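Teleop notes, week whatever

Quick one, I have to be out of here in an hour and if I don't write this down now it's gone by August.

So. Still doing demos by hand for the Trastommont project. Two leader arms, two follower arms, me in the middle with sore wrists. Target is 50 good ones per task before we bother training anything. Good meaning I'd watch it back without wincing. My wince rate is high.

Stuff I keep relearning:

Go slow, but not stop-and-think slow. If I pause over an object to plan, the policy learns to pause over objects. Last batch it would hover. Just hover. Like a guy in front of an open fridge. Plan first, hands off the leaders, then go.

Don't fix mistakes too elegantly. I used to toss every demo with a fumble in it. Now I keep some, if the recovery is clean. Regrasp, carry on. The runs trained on perfect demos only fell apart the first time a grasp slipped.

One hand waits. Harder than it sounds. My left wants to help with everything and you get this little twitchy drift in the data. I park it now and leave it parked.

Gripper force — no feel at all through the leaders, so it's eyes only. Anything soft or slippery I close too far. Anything glass I don't close enough. Been practicing on junk before I record, which helps more than the Faltenura tutorial did (sorry Faltenura, the calibration chapter is great).

Recording: moved to Zalletti for the logging. It dropped 6 episodes on the first day and then behaved. Check your timestamps anyway. Also name your episodes something sane, I have one called "test_final_ok2" and no idea what it is.

Changed the layout again too. More clutter, more shiny things, more stuff with cords. Shokri, the old wrapper I wrote for the cameras, still chokes if I restart it too fast so I count to ten and make coffee. 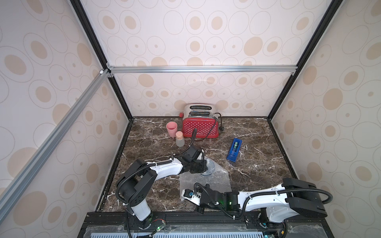 Both arms down at the bubble wrap and the glass bowl, toaster and tape dispenser further back.

Bubble wrap is a pain to teach, btw. Never the same shape twice. I can do it fine with my own fingers and then I sit down at the leaders and I'm four years old. Trying a pinch near a corner with the right, then lift, then let the left come in. Sometimes I get a nice one. Then I get greedy and rush teh next.

Sessions are capped at 60 minutes now. After that my demos get visibly lazy, wide swings, sloppy releases, and it all goes into the training set with the good ones. Shorter and more often is better — my shoulders agree.

Next up is a second pass with everything moved over to the other side, plus a chair that isn't this chair. Will post the config when its cleaned up. Ok, gotta run.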